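Lasa Maple Work Board, Large

Print this page | E-mail this page to a friend

There is a certain kind of table that was a good idea when it was bought. It has holes in it, or grooves, or a finish that shows every fingerprint from across the room, and now somebody needs to put small things down on it and have them stay where they were put. The Lasa board is for that table. It's a big flat rectangle of maple, and we have tried several times to write something more exciting about it.

The boards come from the Brulard shop, where planks are glued edge to edge, sanded, and oiled once. The joint lines stay visible. A customer once sent one back because of "the crack across the middle," which was the seam. We sent it to someone else, who wrote to say how much they liked the stripe.

Maple is a quiet wood, mostly pale, with wavy grain if the light is right and a darker streak here and there if the tree felt like it. We don't match boards for color. If you order two they will look like cousins.

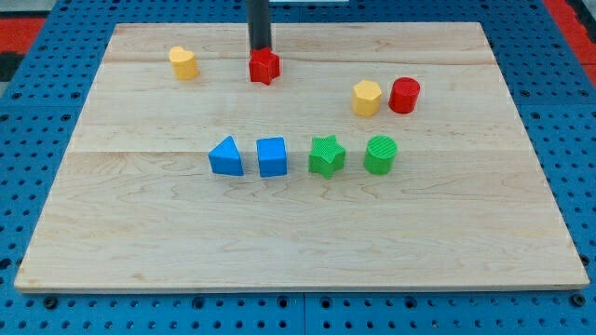 The Lasa large, on blue pegboard, with chunky shape blocks. Blocks not included.

People use it for sorting games, jigsaw puzzles, bead work, model kits and, in one case we know of, a very slow game of dominoes that has been going since November. The surface is flat enough that a block stands up straight on it, and pale enough that red, blue and green things are easy to find. Yellow takes a little more looking, but a yellow heart still reads as a yellow heart.

It is heavy. This is the point of it, and also the main complaint. It has no handles, as every handle we tried caught on a sleeve. Carry it flat with both hands and open the door first.

Care: wipe with a damp cloth, dry it, and oil it when it starts to look thirsty. Don't put it in the dishwasher. It wouldn't fit anyway – we mention this only because we have had the phone call.

Item no. 431. Cork feet in the box, stick them on or don't. If you want a raised edge to stop things rolling off, see the Skinis tray, same maple, smaller, with a lip. For shape blocks, try the Saengthong sets on our toys page.

Print | E-mail

Reader comments (4)

puzzlebarn: Had mine 2 years. One corner is dented from when I dropped it, and the floor came off worse. Would buy again.

Tess in the attic: Is the seam smooth? I do paper cutouts and anything raised drives me nuts.

puzzlebarn: Smooth on mine. I can see it but can't feel it.

oldgluepot: Nice board but please offer handles.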